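Buying Hand Grippers for Home Data Work: What I Wish I'd Budgeted For

Posted 27/12/2025 in Workshop Tips

I've had a bunch of emails since the spring about what it costs to get set up for recording household chores with hand-held grippers, so I'm putting all my notes in one place. They're my notes from one small setup (mine!) and your prices will be different, but the list of things you forget to buy is going to be pretty much the same for everybody.

My starting number was 3000 dollars. I wrote it on the back of an envelope in May and taped it inside the cabinet door, and by the time I was recording anything worth keeping I had spent 3371. I don't feel too bad about that. Most of the overage was little stuff, and little stuff is what this page is mostly about.

Buy the pair, and buy it at the same time

Folding clothes takes two hands. So does making a bed, opening a bag of rice, wringing out a rag. I nearly ordered a single gripper to "try it out" and add the other one later, and I'm so glad I slept on it, because the second one would have come from a different batch with a slightly different mount. Get the two together from the same seller. I got mine from Witel, who were slow to ship but answered the phone.

Ask for spare fingers in the same order. Fingers are the part that gets dropped on tile, shut in drawers and chewed by dogs. I keep two extra sets in a sandwich bag in the kitchen junk drawer. If you can get them in a bright color, do it, they're so much easier to find under a couch.

Put money aside for the place you'll work

My first plan was a proper folding table with a nice top and clamp-on lights. I priced it out and it came to more than my entire line for storage and batteries together. Then I tried a session on a bed and scratched the table off the list. People fold laundry on beds! It's the right height if you kneel, there's room to spread a shirt flat, and you already own it.

What I would spend a little on is something firm to lay over the mattress. A soft comforter swallows the fabric and you spend half your time digging the fingertips out of it. A woven sleeping mat is great for this. So is a big cutting mat from the sewing aisle, or just a stiff blanket pulled tight.

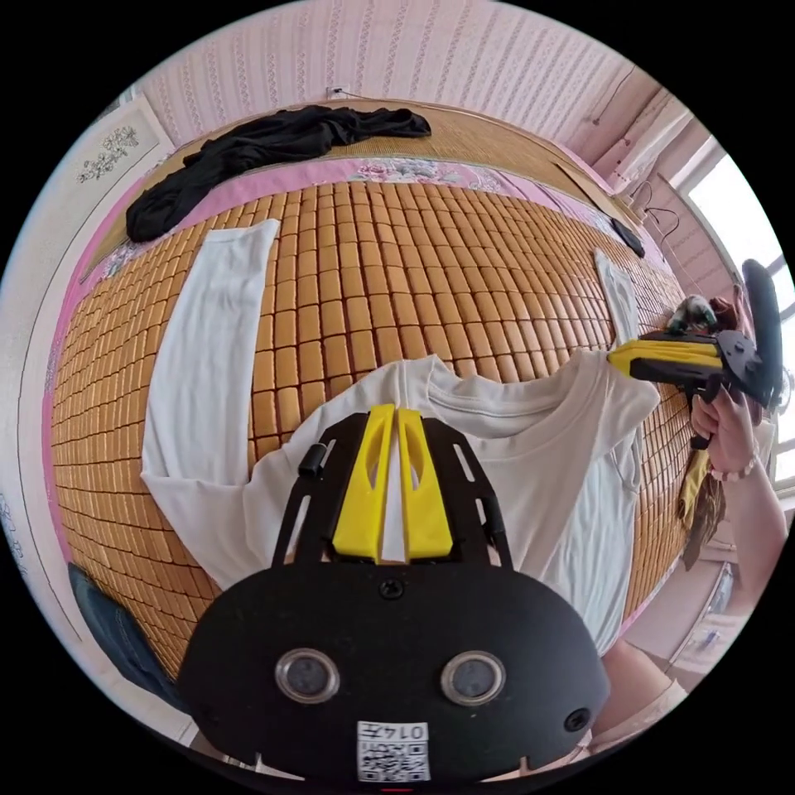 White tee on a bamboo mat, with one gripper pinching the shoulder edge.

Light comes next. Daylight from a window is free and it's better than anything I bought, so before you order lamps, figure out which room gets the best of it and at what time, and plan your hours around that. I ended up with one cheap floor lamp for gray afternoons and I'm still not sure I needed it.

The clothes are a line item too

I laughed when a friend told me this and then I went to the thrift store three times in a week. You want T-shirts in plain and printed, thin and thick, kid sizes, a couple of things with collars, some jeans. If you only use your own clothes you'll wear them out, and you'll also be re-washing the same six shirts forever. I set aside 100 dollars for clothing and towels and came in a bit under.

Tips from the rack:

Check the neckline before you buy. A stretched-out rib neck flops all over and makes every fold a fight. (Keep one floppy one anyway for variety.)

White shirts on a light surface are hard on everybody's eyes. Put them on something tan or dark.

Skip anything with sequins, loose lace or big metal buttons until you know how your fingers grip. I caught a cardigan in mine and had to cut a thread to get it out.

Buy a laundry marker and number the tags. You'll thank yourself when you're writing up which shirts you've done.

Things that ate my extra 371 dollars

Memory cards. However many you think, get more. And get a little case for them with a "full" side and an "empty" side.

Charging. I started with the one charger that came in the box and spent whole mornings waiting on it. A second charger was the best small purchase of the year.

A rolling cart. The Rocha one with the deep top tray is what I settled on after returning a wobbly one. Everything lives on it and it goes room to room.

Lens cloths. I bought a big pack and they still vanish. Lint from towels gets on everything, so wipe before each session and again at lunch.

Return shipping. I had to send one gripper back to get a sticky finger looked at and paid for the box, the padding and the insurance. Keep the original packaging! I'd already put mine out with the recycling.

Renting first

If you're on the fence, see if you can rent. There's a tool library over in Estcombe that had a pair for a while, and I know of a maker space or two that will lend them out by the week. A week is enough to find out if your wrists can take it. Mine complained for the first few days, and then I started resting my elbows on a pillow and stopping after forty-five minutes, and now it's fine. If your wrists hate it on day one, ask about weight before you spend anything, as there's a real spread between models.

How I'd split it if I did it again

More than half on the pair of grippers and spare fingers, bought together. A good chunk on cards and batteries. A small amount for clothes, a small amount for the mat and cart. Then leave a cushion and don't touch it for the first two months. I didn't leave one, so when the sticky finger happened it came out of the grocery money, and we ate a lot of beans.

One more thing on paperwork: keep the serial numbers and receipts in one envelope, along with the warranty cards. I use the free inventory sheet from Ernilness, which is plain as can be but prints on a single page.

I'm planning to do kitchen chores next, so the next page will probably be on what to buy (and what to put away) before you start washing dishes with these things. If you have a waterproof glove that fits over a gripper handle, please write and tell me where you found it.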